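克拉文特旧区支路路面普查完成 791条路段中200条列入大修

打印本页 | 发送电子邮件

最后更新:2019年5月23日

克拉文特(Clavent)市政道路处公布旧区支路路面普查结果。普查对象为宽度不足六米的居住区支路和巷道,共1,078条,其中791条完成全部测项,其余路段因管线施工或产权界线未定,暂只登记长度和面层类型,待条件具备后补测。

完成测项的路段中,有200条被评为丁级,即面层或基层已丧失部分承载能力,不宜继续以局部填补方式养护。道路处将对丁级路段编制大修方案,甲、乙两级维持日常巡查,丙级以灌缝和薄层罩面为主。

负责普查技术工作的工程师雷什玛·雅各布斯(Reshma Jacobs)表示,旧区支路的主要病害为不规则裂缝、反复开挖后的沟槽沉陷,以及新旧材料接缝处的松散。水泥混凝土路段以板块断裂和板角破损居多,沥青路段则多见补丁边缘剥落。她指出,同一条巷道内常有两种以上不同年代的面层,接缝未作封闭处理时,雨水沿缝下渗,基层细料流失,病害向两侧扩展。

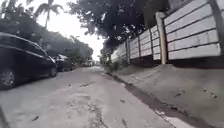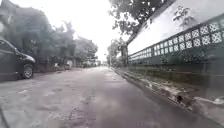

旧区窄路,路面有裂缝和颜色较深的斑块或修补带。

按照评定办法,每条路段以二十米为一个单元,分别记录裂缝长度、修补面积比、平整度和横坡。平整度用三米直尺测定,每单元取最大间隙值。裂缝宽度超过五毫米的单独编号,并在图上标明走向。横坡不足百分之一的单元须加测排水口标高,判断积水是由面层变形引起,还是由排水口设置过高引起。

凯卡纳(Kekana)片区的丁级路段比例在各片区中最高。该片区的给水支管分期更换,沟槽回填由不同单位施工,压实记录不完整。道路处要求今后管线单位在回填完成后提交分层压实度数据,未提交的不予办理路面恢复验收。拉索普(Rarthorpe)片区的问题集中在排水,部分巷道两侧围墙基础高于路面,横向排水受阻,水流只能沿纵坡排出。

大修方案拟采用两种结构。基层完好的路段铣刨旧面层后重铺,接缝处加贴抗裂贴;基层松散的路段挖除至路床,换填级配碎石后再铺面层。沿街停车较多的巷道按半幅施工,每段封闭时间不超过2天,停车限制由各片区提前张贴通告。

材料试验由克利嫩特(Clinent)试验室承担,项目包括面层芯样厚度、基层含泥量和路床回弹模量。首批丁级路段预计8月开工,施工次序按病害评分和排水条件综合确定。暂未完成测项的路段不列入本批大修,补测结果将另行公布。

打印本页 | 发送电子邮件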